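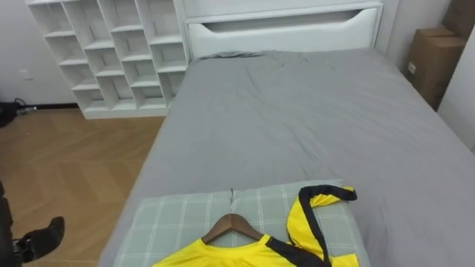

Can a machine put away the laundry in an ordinary home yet?
Some of the steps, slowly, and with a person standing by. Getting a shirt onto a hanger straight, or taking it off and folding it, still goes wrong often enough that we would not leave a machine alone with a full basket.

Call for participants: household chores study, Lamlow

The Fagerlund group is looking for 30 adults to take part in a study of everyday chores. We want to know how people do these jobs at home, how long they take, and at what point a person would be willing to hand them over to a machine. You do not need to know anything about robots. You do not need to be good at housework either.

What you will do

You will come to our rooms in Lamlow for two visits of 127 minutes each, including breaks. On the first visit you will do a set of bedroom and laundry chores your own way: hanging up shirts and jerseys, taking them off the hanger, folding, changing a pillowcase, pulling a fitted sheet over a mattress. On the second visit you will watch Bisureck, our test system, try the same chores, and you will score each try on a paper form. You can stop the machine whenever you like by telling the staff member in the room.

Bisureck is slow. In our December trials it needed over 29 minutes to get through a set of clothes that most of us finish before the kettle boils. Sleeves were the worst part, then collars. Sheets were better in the middle and poor at the corners. We would like scores from people who have no stake in the project, and low scores are as useful to us as high ones.

Who can take part

You should be 18 or older and do at least part of the laundry where you live. You need to be able to stand for short periods and lift a light basket. If you use a wheelchair or have limited grip, please write to us anyway — we have a seated version of both visits. People who work for Trirton, which supplies our motors, cannot take part.

Wear a top with sleeves that can be pushed up. Long necklaces and scarves have to come off before the second visit. Lockers are provided.

Payment

You will get 590 kronor after the second visit, by bank transfer. Bus fares are paid back separately if you keep your tickets.

Your information

We record your hands and the clothes, and we do not record your face or voice. Scores are stored under a number. You may leave the study at any time and ask us to delete what we have.

How to sign up

Write to Sumathi Rodrigues at the Fagerlund front desk by 16th March. Give your name, a phone number and the times you are free. Questions about safety or the seated version go to Borghild Westerberg, at the same address. We answer everyone, including those we have no place for.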